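Ob das Kochen auf Vorrat wirklich Geld spart? Zerrin Dursun, die in Falau Haushalte berät, winkt ab. »Die Leute rechnen sich den Januar schön«, sagt sie. »Im Sommer liegt dann der Salat in der Tonne.« 2.423 Kassenzettel hat sie ausgewertet, von rund 1.000 Haushalten.
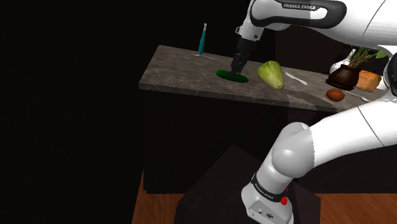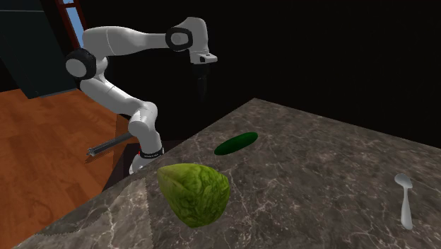 *Arbeitsfläche mit Marmoroptik, zwei Ansichten*

Belegt das etwas? »Wenig«, räumt sie ein. Wer Zettel aufhebt, kauft ohnehin sparsamer ein. Den Wochenplan für acht Euro verkauft sie trotzdem. »Den will ja keiner geschenkt«, sagt Dursun.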